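Zerkeck Cube Shelf, White

Sold by Pangilinan Home
$189, flat-packed
In stock, ships Monday through Friday

Everyone owns more stuff than they think. The Zerkeck is a grid of square white holes for putting it in. We have sold fancier furniture over the years, and most of it came back.

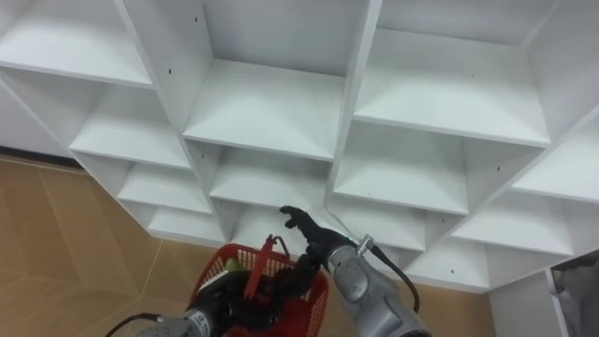 Zerkeck in white, cubbies empty.

The panels are smooth and flat, with no trim, no knobs and no carved leaves. Dust has few places to hide, so you will have to find some other excuse. A damp cloth handles fingerprints. A scouring pad handles the finish, permanently, so please leave it under the sink.

Each cubby holds up to 26 pounds. That covers most cookbooks, including the ones you only look at. Put the heavy things low and the light things high, and spread the load across a row. 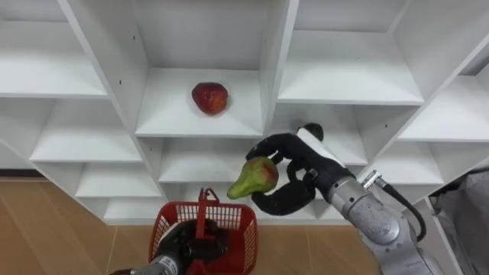

Assembly takes two people who are still on speaking terms. Lay the side panels on a rug, fit the long shelves first, then slide in the dividers with the slotted end facing back. Leave every bolt finger-tight until the whole grid is square. Sunday afternoon is the traditional time for this, and also when our phone line is closed.
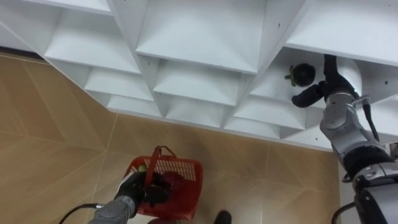 What's in the box

Panels and dividers
33 bolts (you need 32)
4 wall brackets
One hex key, to join the others in your drawer

Use the wall brackets. The screws for them are not included, as drywall, brick and plaster all want different ones. If your floor slopes, the Diron leveling feet thread straight into the base and are sold separately.
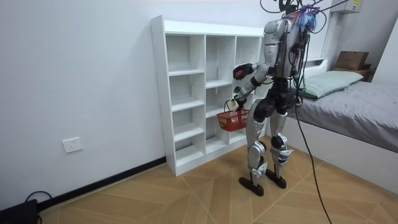 Fabric bins from the Drikura range fit the cubbies with a little room for your knuckles. They come in gray, navy and a green we were talked into. Returns are accepted within 26 days, unassembled, in the original box. We know you threw out the box. Call us anyway, and we'll see what can be done.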